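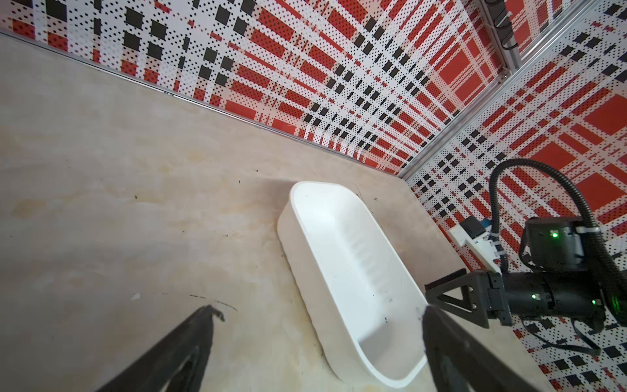
Melaniia Dmytriv wrote on the discussion page that she would take the firm's word over mine: if Grerklow says no jobs go, then no jobs go, and we should talk about the dull tasks people are glad to be rid of. Fair enough as a starting point. I want you to hold on to her comment and test it against the case.

Week 4: Who does the rest of the work?

Case: Grerklow, tool kitting and repair, 70 staff on the floor. The kitting line packs 3000 trays a month. In October the firm brought in two-armed cells to put hand tools into trays, a job that used to be done standing up at a bench.

The claim made by managers is that staff "move up" to better work. Ask what the better work is. At Grerklow it meant 10 people retitled as cell minders. They fetch trays, clear stoppages and log each one. There were 377 logged stoppages in the first month, and the log has no column for the minutes spent putting things right. Those minutes do not appear in the savings figure either.

Terms to know
Displacement – a task leaves a person's job.
Residual work – what is left over, often in small pieces and hard to plan.
Deskilling – the job stays but needs less of what the worker knows.

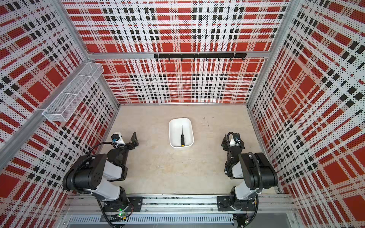 Residual work is easy to miss if you only look at the part the machine does. A bench packer at Grerklow chose the tool, checked it for wear, wiped it and laid it down, all in a few seconds and without being asked. Split that up and somebody still has to do most of it. Take a screwdriver lying lengthwise in a white tray, with an open gripper on either side: which of those steps would you hand over, and who checks the tip? The sales talk covers the placing – the checking tends to fall to the minder, at the minder's old rate of pay.

For the seminar
Read the Vakulenko chapter on job titles, pages as marked. Bring one task from a job you have had, broken into steps, with a note on which steps anyone was paid for. We will come back to pay grades next week with the Brullum case.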